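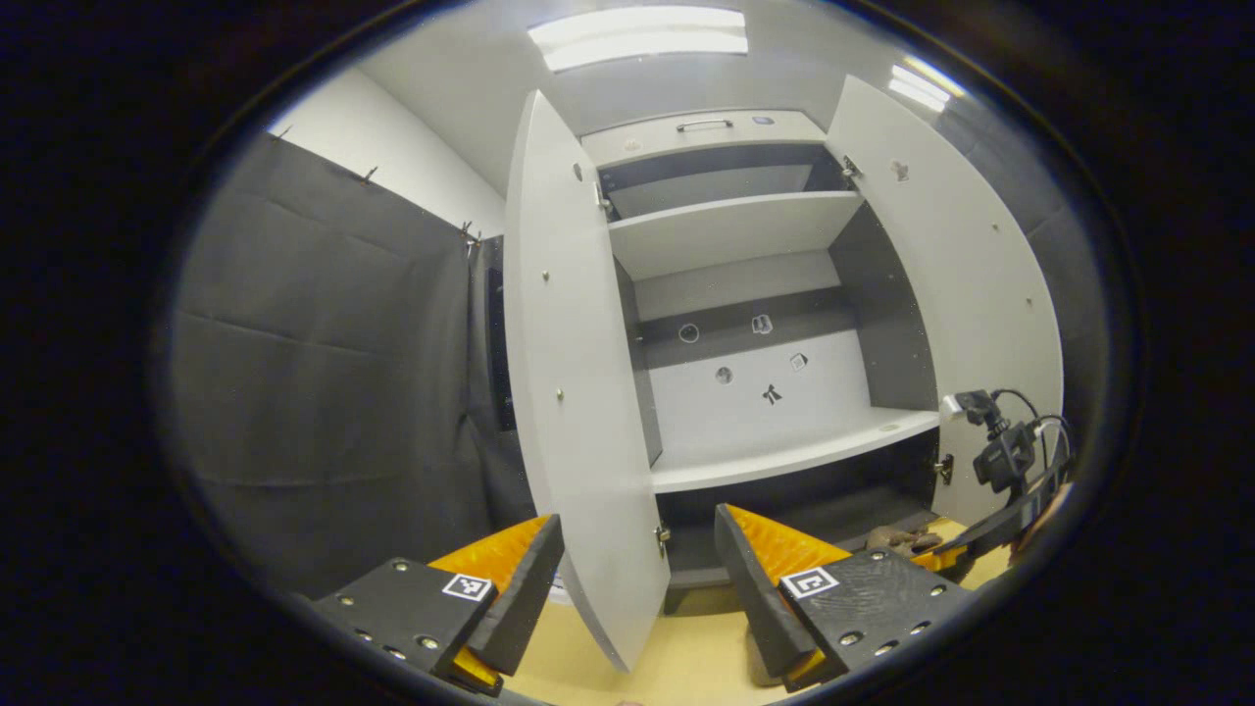 Print this page | E-mail this page

PRESS RELEASE

12 March 2021

Tollau opens order book for Filtach electric estate

Tollau has opened its order book for the Filtach, a five-seat electric estate car that will be sold through 11 dealers in the United Kingdom. The first cars will be handed over in the autumn, and buyers can reserve one now by paying a refundable deposit of £400.

The Filtach is the first battery-powered car to be offered by Tollau and takes the place of the diesel Pruitt estate, which went out of production in February. Over its final model run, 3,054 Pruitts were registered in this country. Tollau expects that many of the early orders for the new car will come from those owners, and has written to each of them with details of a loyalty offer.

Under the offer, anyone who has been the registered keeper of a Pruitt for at least six months can take £1,000 off the list price of a Filtach. The old car does not have to be part-exchanged. The offer covers one new car per household and can be used with any of the finance plans sold through the dealers, but it does not apply to company cars or to vehicles bought for hire.

Two versions will be on sale from the start. Both use the same battery and the same single motor, which drives the front wheels. The standard car has cloth seats, manual seat adjustment and steel wheels with covers. The higher version adds alloy wheels, heated front seats, a heated steering wheel, a powered tailgate and a reversing camera. A tow bar is an option on either car and can be fitted by the dealer after delivery.

Full prices, driving range and charging times will be given when official testing has been completed. Customers who have paid a deposit will be sent the figures before they are published, and will then have 28 days to confirm their order or ask for their money back.

Desmond Nakamura, UK sales director at Tollau, said: "Our customers have been asking when they would be able to buy an electric estate from us, and we can now give them a date. A lot of them tow, carry dogs or drive long distances for work. They want a car that does the same jobs as the one they have already got, and they want to be able to talk to the dealer they know."

The Filtach was engineered at the company's technical centre in Plonport. The suspension has been set up for British roads, with softer rear springs than those on the Pruitt and a different type of damper. The load floor is flat from the tailgate to the back of the front seats when the rear bench is folded. Charging cables are kept in a tray under the floor, which can be reached from the rear bumper without unloading the boot.

Farhad Ebrahimi, chief engineer for the Filtach, said: "We kept the boot opening as wide as it was on the old car, and that decided where a lot of other things had to go. The charging socket moved twice. We also spent a good deal of time on the brakes, so that the change from motor braking to the discs can't be felt through the pedal. The first test cars weren't good enough in that respect and the production ones are."

The heater, wipers and headlamps are all worked by ordinary switches. A touchscreen in the middle of the dashboard is used for the radio, navigation and charging timer. Drivers can set the car to warm its cabin before a journey while it is still plugged in.

All 11 dealers will have a charging point for customers' use by the time the first cars arrive, and their workshop staff have begun training on high-voltage systems at Plonport. Routine servicing will be due once a year. Owners of other Tollau models will see no change to their servicing arrangements, and parts for the Pruitt will continue to be supplied through the same dealers.

Test drives will begin in the summer and will be offered first to customers who have paid a deposit, in the order in which the deposits were received. Each drive will last an hour and will start from the dealer's premises. Drivers will need to bring a full licence. Cars will be cleaned between appointments, and customers may drive without a member of staff in the car if they prefer.

Deposits can be paid in person, by telephone or through the Tollau website.

- Ends -

Notes to editors

1. The loyalty offer is open to registered keepers of any Pruitt estate, whatever its age. Proof of keepership will be needed when the order is confirmed.

2. The deposit is taken off the price of the car when the order is completed.

3. Interviews with Desmond Nakamura and Farhad Ebrahimi can be arranged through the Tollau press office. Press cars will be available after the first customer test drives.

Print this page | E-mail this page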